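Grumenora practice pack for the vessel traffic operator entrance test: review

By Helge Nygård
Updated Jun 4, 2022

The Grumenora pack is a set of practice papers and a web-based question bank for people sitting the Hasthorpe vessel traffic operator entrance test. It is published by Engebretsen, who also sell printed guides for deck and engine room certificates. I used it over one full preparation period, alongside the older Vivside workbook, and have kept notes on both. Readers who want the test dates and the application form should go to the notices page. What follows deals only with the pack.

What the test asks for

The written stage has four sections: chart reading, radio procedure, arithmetic (speed, distance and time, tidal heights, bearings) and a listening section in which recorded messages are played once. It is marked out of 100. There is no negative marking in the first three sections. The listening section does take marks off for wrong call signs, and candidates who have only worked from older guides are often caught out by this.

Any practice material therefore has to do two things. It must cover the syllabus at the right depth, and it must get the candidate used to the pace. Most of the material I have seen manages the first and neglects the second.

What is in the pack

The question bank holds 431 questions, split by section and then by topic. With it come six full papers, a booklet of chart extracts, an audio set for the listening section and a short guide to the interview stage. The booklet can be had in print or as a file. I would pay for the print. Measuring a bearing off a screen is poor practice for a test where you are handed paper and a plotter.

The login is valid for a year from first use, and the printed parts are yours to keep. One account works on two devices, but progress does not carry over properly between them. Answers given on my phone appeared on the laptop only after I had logged out and in again, and twice they did not appear at all.

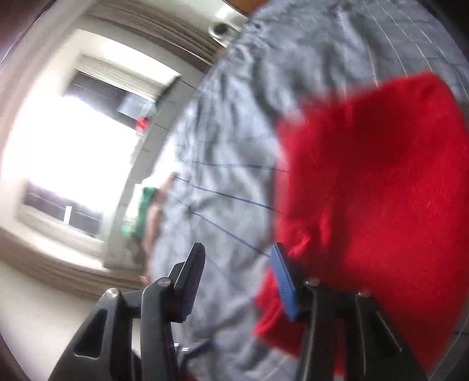
Photo: Solveig Wikström

Question quality

Radio procedure is the strongest part. The questions use realistic traffic, with vessels reporting in the wrong order or leaving out a position, and you have to choose the reply that gets the missing item with the fewest words. The explanations quote the rule and then say why each of the other replies fails. I found only one with which I disagreed, and Engebretsen had corrected it by the time I wrote to them.

Chart reading is good but narrow. Nearly all the extracts show approaches from seaward, and the real paper has used river berths and anchorages in recent sittings. Someone who learns only from this booklet will be quick at leading lights and buoyage and slow at reading berth limits. The Vivside workbook, for all its age, has a better spread here.

Arithmetic is uneven. The tidal height questions are well made and get harder in sensible steps. The speed and distance questions are too easy for too long, then jump to three-leg passages with a change of speed part way through. There is hardly anything in between. I filled the gap by taking the easy questions and doing them without a calculator, against the clock, and I would suggest others do the same. Rounding is also handled badly. The test instructions say to round at the end only. Some of the worked answers round at each step and reach a figure that would be marked wrong.

The listening set deserves a separate mention. The recordings have proper background noise, a mix of accents, and messages that overlap slightly at the start. Gion Aigner, who sat the test in December and lent me his own notes, thought the recordings a little slower than the real thing. The player has a speed control, and one notch above normal matched his memory of it. Do not use the replay button in the first pass. It can be switched off under settings, and I wish it were off by default.

Timing and the mock papers

Each mock paper runs under a clock, with a separate limit for every section. Chart reading is given 30 minutes, as in the real test, and the section closes when time runs out whether or not you have finished. Unanswered questions are scored as wrong. This is strict, and it is right. The Vivside papers give only an overall time, which lets a candidate borrow from one section to rescue another and gives a false idea of the score.

Section order is fixed in mocks one to four and shuffled in the last two. The shuffled ones are harder to sit than they look. Moving from listening straight into arithmetic cost me several marks the first time.

There is a pause button in the mocks. The result page records whether it was used, so at least the score is labelled. If you have to stop, start again on a fresh paper later.

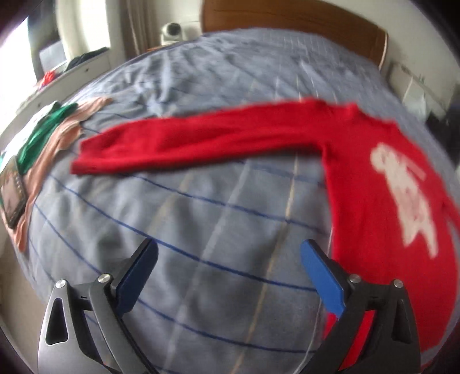 The score report breaks each paper down by topic and shows the time spent on every question. The time figures are the most useful thing in the whole pack. Mine showed that I was getting bearings right but taking twice as long over them as over anything else, and a fortnight of plotter drills brought this down. The report also gives a predicted mark. I would ignore it. It is worked out from the bank as a whole, including topic drills done untimed, and so it flatters anyone who has spent a lot of time on drills. For a while mine stood at 100 – a mark I was never going to get.

Interview guide

Thin. It runs through the usual questions on shift work, reporting an error made by a colleague, and why the candidate wants the post. The sample answers are stiff and all of one length. Birger Sandberg, who ran preparation classes at Hasthorpe for many years, has written far better notes on this and they are passed round freely among candidates. The page on medical standards is a plain list and may go out of date. Check it against the current notice before you book anything.

Software

The web version is plain and quick. It loads on an old laptop without complaint, the text can be enlarged, and the keyboard can be used throughout. The phone version is fine for radio procedure and of no use for charts. Audio files can be downloaded in advance, but the questions that go with them cannot, so you still need a connection.

Faults met during use:

Bookmarks are lost if a topic is reset. There is no warning.
The search box finds words in the questions but not in the explanations.
Two chart questions in mock three refer to an extract by the wrong letter. The correct extract is the next one along.
The clock keeps running for a few seconds after a section is submitted, and this is added to the section time in the report.

I reported all four. The reply came from Gøran Midtbø at Engebretsen within the week. He said that the chart letters had been put right in the online copy, that the printed booklet would be changed at the next reprint, and that bookmarks were on the list. The search box he did not mention.

Compared with Vivside

Vivside costs less and is paper only. Its chart section is broader, its arithmetic is better graded, and its radio section is out of date in several places, to the point where I would not use it at all. It has no audio. A candidate who already has a copy should keep it for charts and sums and use Grumenora for the rest. A candidate buying one thing should buy Grumenora.

Order of work

The following worked for me with an evening job and most mornings free. Start with mock one, cold, and keep the report. Do radio procedure and listening daily in short sittings. Take charts and arithmetic on alternate days, on paper, with the plotter you intend to bring. Sit mock two at the halfway point. Leave the two shuffled papers for the last stretch, with a clear gap between them, and spend the gap on whatever the report shows as slow.

Ratings

Syllabus coverage: good, weak on river charts
Question quality: very good in radio, fair in arithmetic
Listening set: very good
Timing and reports: very good, apart from the predicted mark
Interview guide: poor
Software: good, with the faults listed
Value: fair at full price, good in the winter sale

The pack was bought at full price. Corrections can be sent through the contact form, with the mock and question number if they concern a particular item.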